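Progress report to the Atness Small Makers Fund
Project: Low-odor investment plaster for small dental labs
Reporting lab: Trerthorpe Dental Castings
2022-01-11

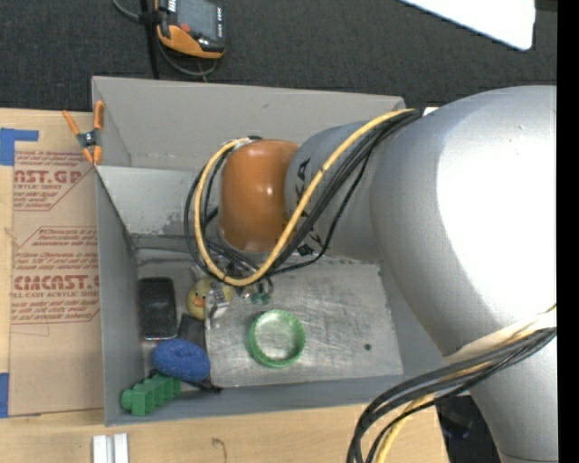
Can a small lab get a clean crown casting out of the new plaster without buying a second furnace?
With the slow burnout schedule it can, provided the ring goes in at room temperature and people leave the door alone for the first hour.

That is the short version, and the fund is welcome to stop reading there. The rest is for whoever has to sign the form.

Where we are

When we applied, we promised a plaster that sets in a normal lunch break, holds a margin, and does not make the building smell like a struck match. We have the first two. The third is better than it was. The upstairs tenants, who are accountants, have gone from written complaints to spoken ones, and we are counting this as a result.

We poured 300 test rings between September and the end of the year, all from the same powder recipe (Drisar 4, for those keeping track of the recipes; Drisar 3 is best forgotten). Of those, 91 had a flaw we could see without a loupe. Most were fins, from cracks in the mold, and most of the fins came out of the first two batches, before we stopped mixing by hand. The vacuum mixer has since earned its shelf space, though it is still louder than the grant application suggested.

Fit

Crowns were seated on the master dies and checked by Dennis Garside, who has been fitting crowns for long enough to distrust all of them. He passed the single units with few remarks. He did not pass the three-unit bridges, and the remarks were longer. The bridges rock. We think the plaster expands a little more along the length of the ring than across it, and a softer ring liner has helped in the few we have tried. A few is not enough to put in a table, so there is no table.

Burnout

The wax patterns burn out cleanly. The printed resin ones leave a gray film in the thin spots unless they get an extra hold near the top of the schedule. The extra hold costs us a morning. We tried skipping it and lost the morning anyway, plus the metal.

Money

We have spent $1,003 of the materials line, nearly all of it on powder, liquid and liners. The furnace repair was not in the budget and we paid for it ourselves, which we mention only so that it has been mentioned. The travel line is untouched. There was nowhere to go.

We would like to move up to $2,000 from travel to outside testing. Zamfir, the testing shop we had quoted for strength and expansion, can take samples in the next quarter and wants them dry, labeled and in boxes that are not old alloy boxes. We have bought boxes.

Still to do

Finish the bridge series with the softer liner.
Send the expansion bars to Zamfir, once the budget change is approved.
Write the mixing sheet so that someone other than Dennis can follow it. The present draft says "until it looks right" twice.
Repeat the odor test with the new extractor hose, with the accountants' windows open and, if they agree, the accountants in.

The mixing sheet will come with the next report. Please let us know about the travel money before then, as the testing slot is being held for us only until the end of the month.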